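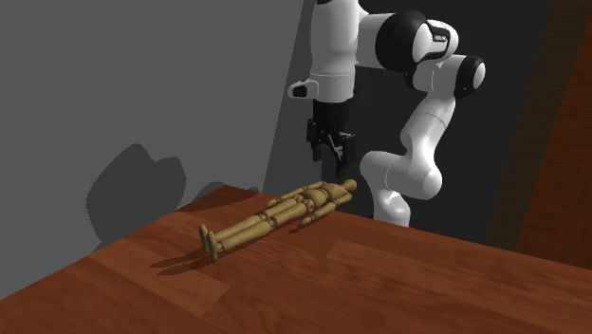
Robot Manipulation Lab: Notes for Unit 9
Comparing grippers in simulation, and how far to believe the result

Instructor: Romana Štěpánek
Lab sessions: Viera Vondráček
Revised 2020-12-09

1. What the exercise is

You will run two gripper models, Arus and Flosto, on the same simulated arm with the same controller. The object is the jointed artist's mannequin, lying on its back on the table. Each gripper gets 40 tries. A try counts as a success if the figure is lifted clear of the table and held for 2 seconds.

Most of you will end up with a percentage for each gripper and want to write that one is better. Please hold off until you have read section 3.

2. Why the mannequin

Boxes and cylinders are too kind. Almost any parallel gripper can lift a box in a simulator if you set the friction high enough, and people do set it high enough. A figure with joints is harder. Grab a shin and the rest may swing. Grab the chest block and the closing direction matters, because the arms lie right along the sides. The head is a smooth oval and looks like an easy target. Try it and see what you think of the neck joint.

3. Where the numbers go soft

Friction. The September group got 70 percent with Arus using the default setting. I asked what surface the default was supposed to stand for and had no answer. Report the value you used, then repeat the run with it cut in half.

Joint stiffness. A real wooden figure has joints that stick and then slip. Ours have a damping number that somebody typed in. If your ranking of the two grippers flips when you change it, your ranking was about the damping number.

Contact. Watch the replay at slow speed. If the fingers sink into the wood, even a little, throw out that try and say so.

Starting pose. The first version of this lab began every try with the gripper hanging straight down near the head. That favors whichever model was tuned for it. Vary the start.

4. What to hand in

A table of successes and failures for both grippers, with the settings next to it.
One failed try from each gripper, explained in a paragraph.
A statement of what your data does not show. Half a page. I grade this part hardest.

The Festside arm is not available for this unit, so do not write "would work on hardware" anywhere. Questions about the controller files go to Viera.

Reading for next time: the Haddadin handout, contact section only. Bring your friction values.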